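트로지어 라운지 정비 및 물품 정리 사업 중간보고

제출처: 클러스턴스 재단 사업관리 담당
작성일: 2018년 8월 3일

지원해 주신 덕분에 트로지어 라운지가 눈에 띄게 달라지고 있습니다! 지난 보고 때만 해도 창고 안쪽까지 들어가려면 상자를 옆으로 밀어 가며 한 사람씩 지나가야 했는데, 이제는 두 사람이 나란히 서서 선반을 볼 수 있습니다. 이번 보고서에는 창고에서 꺼낸 물품의 분류 상황, 라운지 공간의 변화, 예산 집행, 그리고 남은 일을 적었습니다.

1. 물품 분류 진행 상황

처음 계획서에 적은 정리 대상은 상자 100개였고, 현재 54개를 마쳤습니다. 절반을 넘겼습니다. 마친 상자는 내용물을 모두 꺼내 확인한 뒤 '보관', '나눔', '폐기' 가운데 하나로 정하고, 목록에 적은 다음 새 선반으로 옮겼습니다. 상자마다 번호를 붙여 두니 찾는 시간이 정말 많이 줄었습니다. 전에는 행사용 식탁보 한 장을 찾느라 오전이 다 지나간 적도 있었거든요.

분류하면서 반가운 물건도 여럿 나왔습니다. 없어진 줄 알고 다시 살 뻔했던 연장선과 이름표 걸이가 한 상자에서 같이 나왔고, 개관 무렵의 안내 책자도 묶음째 남아 있었습니다. 책자는 몇 부만 보관하고 나머지는 캔드턴 분관에 보내기로 했습니다. 그쪽에서도 무척 반기고 있습니다.

늦어진 부분도 있습니다. 종이류 상자는 한 장씩 넘겨 보아야 해서 예상보다 더디고, 습기를 먹은 상자 몇 개는 말린 뒤에 열어야 했습니다. 종이류를 뒤로 미루고 주방용품과 행사용품을 먼저 처리하는 것으로 순서를 바꾸었더니 속도가 다시 붙었습니다.

2. 라운지 원형 탁자와 작업 공간

이번 기간에 가장 만족스러운 변화는 라운지의 크고 하얀 원형 탁자입니다. 잡지와 우편물이 늘 쌓여 있던 자리였는데, 싹 치우고 나니 분류 작업대로도 쓰고 쉬는 시간에는 차도 마시는 자리가 되었습니다. 둘레 어디에서나 손이 닿아서 여럿이 작업할 때 특히 편합니다. 잎이 반질반질한 화분은 흰 화분째 탁자 위에 두었는데, 작업하는 분들 모두 치우지 말자고 하셨습니다. 납작한 골판지 상자를 올려놓아도 화분과 컵 하나 둘 자리는 나옵니다.
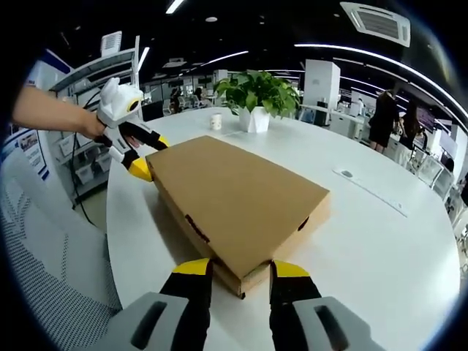

3. 상자 규격과 보관 방식

보관용 상자는 깊은 것보다 얕은 것을 주로 쓰기로 했습니다. 깊은 상자에는 자꾸 이것저것 넣게 되고, 나중에는 무거워서 아무도 내리려 하지 않습니다. 얕은 갈색 골판지 상자는 뚜껑을 열면 내용물이 한눈에 들어와서 목록과 맞춰 보기도 수월합니다. 손잡이 구멍이 있는 상자는 자주 꺼내는 물품용으로 따로 모으고 있습니다.

라벨은 상자의 긴 옆면에 붙입니다. 처음에는 윗면에 붙였다가 포개 놓으면 보이지 않아 전부 다시 붙였습니다. 번거로웠지만 선반 앞에 서 보니 다시 하길 잘했다 싶습니다. 라벨에는 번호, 물품 종류, 마지막 확인 월을 적습니다.

선반은 오스터만 제품으로 들였고, 아래 칸에는 무거운 주방용품을, 위 칸에는 천과 장식류를 올립니다. 맨 위 칸은 당분간 비워 두겠습니다.

4. 예산 집행

소모품비 가운데 라벨 용지 3,000장을 한 번에 구입했습니다. 낱개로 살 때보다 단가가 낮았고 분관에서 쓸 몫까지 포함한 수량입니다. 새 골판지 상자는 20개만 샀습니다. 기존 상자 중에 튼튼한 것이 생각보다 많아 테이프만 새로 붙여 다시 쓰고 있습니다. 여기서 아낀 금액은 창고 조명을 바꾸는 데 쓰고 싶으며, 항목 변경 신청서를 별도로 보내 드리겠습니다. 지금 조명으로는 안쪽 선반의 라벨이 잘 읽히지 않습니다.

선반 설치비는 계획한 금액 그대로 집행했고, 운반비는 아직 쓰지 않았습니다. 캔드턴 분관으로 물품을 보낼 때 집행할 예정입니다.

5. 남은 일정

먼저 남은 행사용품 상자를 끝내고 종이류로 넘어갑니다. 나눔으로 정한 물품은 라운지에 며칠 펼쳐 두고 이용자들이 직접 골라 가도록 할 생각인데, 벌써 언제 하느냐고 묻는 분들이 계셔서 저희도 기대가 큽니다! 폐기 물품은 종류별로 묶어 한 번에 내보냅니다.

전체 정리는 12월에 마무리하고, 완성된 물품 목록을 최종보고서에 첨부하겠습니다. 창고와 라운지를 직접 보러 오셔도 좋습니다. 방문하실 때는 미리 연락 주시면 선반 앞 통로를 비워 두겠습니다.

트로지어 라운지 운영팀 드림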